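Keeping my phone alive through a long gaming night

I play Trikance on my phone way more than I should, mostly in bed, mostly after 10 at night, and for the first year I cooked two batteries doing it. So these are the household habits I've settled on (your phone may be fussier than mine!).

Take the case off for raids. Mine traps so much heat that the game starts stuttering halfway through a boss, and popping it off fixes that faster than any graphics setting I've tried.

Never charge under the pillow. I did this for months, ugh. Put the phone on something hard and flat, like a tray or a hardback book, and keep the blanket away from it.

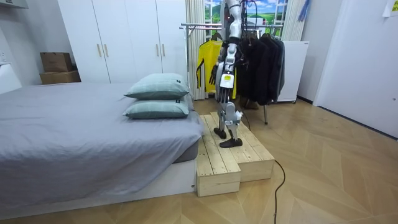
Clean the screen before the daily quests

A barely damp microfiber cloth, then a dry one. Kitchen spray is a terrible idea, as my old phone can tell you. My guildmate Polyxeni Papadakis keeps a cloth in her robe pocket and swears her swipes register better.

Clear out space before an update

The last Trikance patch wanted around 400 MB and I had 112 left. Now I delete old screenshots while the kettle boils, and I start the download at breakfast so it's ready by evening.

Wash the finger sleeves

Those little thumb sleeves get grubby fast. I swish them in a mug of lukewarm water with one drop of dish soap, rinse, press them in a towel and hang them up overnight. Don't put them on the radiator, they go stiff.
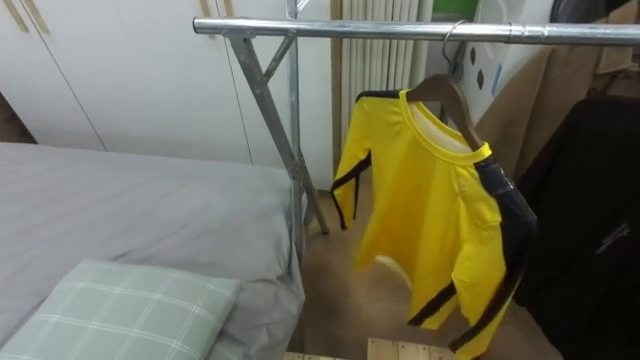

Yellow long-sleeved shirt on the metal clothes rack, next to the bed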